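地域の先住民族団体と歩いた一年 発表用メモ
2026年2月21日 話す人の手元用

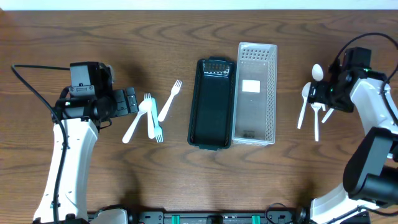
通信ホシノ 第3号 7ページ

えーと、まず自己紹介は短めに。名前より先に、Hoshinoという小さな団体で相談窓口の手伝いをしてます、と言う。ここで水を飲む。

今日の話は、アイヌの人たちが自分たちで運営してる集まりの場のこと。私は外から通ってる側なので、代表みたいな顔はしない!(去年それで注意されたので最初に言っておく)

窓口に来た相談は一年で605件。住まいと仕事の話が多くて、次が子どもの進学。奨学金の書類、あれ本当にややこしいんですよね……と振って、会場の反応を待つ。

それから言葉の教室。Sumikという名前で、夜にやってます。延べ1053人。数字だけ聞くと大きいけど、常連さんが何度も来てくれてる分も入ってるので、そこは正直に。参加費の話も聞かれそう。大人2000円、年額です。月額じゃないよ、とゆっくり言う。

料理の回の話は時間があれば。年配の方が「味が薄い」って三回言い直させた件、たぶんウケる。

Lorentの助成は3月で切れます。次の申請はもう出していて、返事待ち。ここは暗くならないように、でもごまかさない。場所代をどうするかは、運営の人たちが話し合ってる最中なので、私の意見は言わないこと。

質疑で「何を手伝えばいいですか」と来たら、まず教室に一度来てください、と答える。チラシは出口の机。

残り時間が少なかったらDisitzとの共同調査は飛ばす。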